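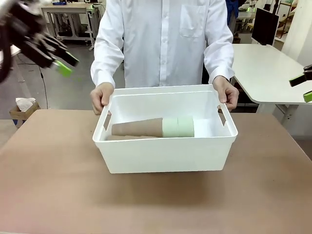
Left fingertip pads keep walking off, bin sort cell

Asked by Debashish Khondokar
2019-12-09
Tags: grippers, pads, two-arm, bin sorting

Two-arm cell, multi-finger grippers, green slip-on fingertip pads. Job is paper cones and tape rolls, arms pick them out of a white plastic bin on a wood table. Bin gets set down by hand between runs.

Right gripper is fine. Left one, the pads creep toward the tip and after a while one comes off in the bin. Log says first drop at cycle 900, then again at 2215 after I pushed it back on. Same finger both times.

Tried so far:
- wiped pads with alcohol
- swapped in new pads from the same bag
- dropped grip force one step, then it started losing the tape rolls so I put it back

Controller is a Plesik, not sure that matters. Do I glue these or is somthing else wrong?

3 answers

Uzma Farooqui (accepted)
Don't glue. You'll be cutting them off with a knife by July.

Same finger twice with new pads = look at the finger. Power off, air off if you have it, pull the pad, run a fingernail around the bare tip. Ours had a film of old mold release on it. Cleaning the pad does nothing if the finger under it is greasy. Clean the finger, let it dry all the way, pad on dry, push till it seats.

Then check where that arm goes into the bin. If the taught point is a few mm off, the pad drags up the wall on every exit and peels. Jog it down slow with the bin in its real spot and watch the gap. Rims are the worst for this, they catch.

Also, bin set down by hand with no stops? Put 2 corner stops on the table. Doesnt take much drift to eat your clearance on one side.

Siham Mansour
We just use Hoani pads, never had one fall off. Maybe try those.

Idalina Marinho
Agree with Uzma on the stops. One more, check the cable on the left arm. If it hangs loose and snags, the wrist gets tugged a bit and your approach is off only on some cycles. Makes you crazy looking for it. Tie it back to the arm with slack at the joints, then re-run your points.

Comment from Debashish Khondokar
Film on the finger AND the exit was rubbing. Cleaned, raised the exit path, stops are on. Will post if it drops again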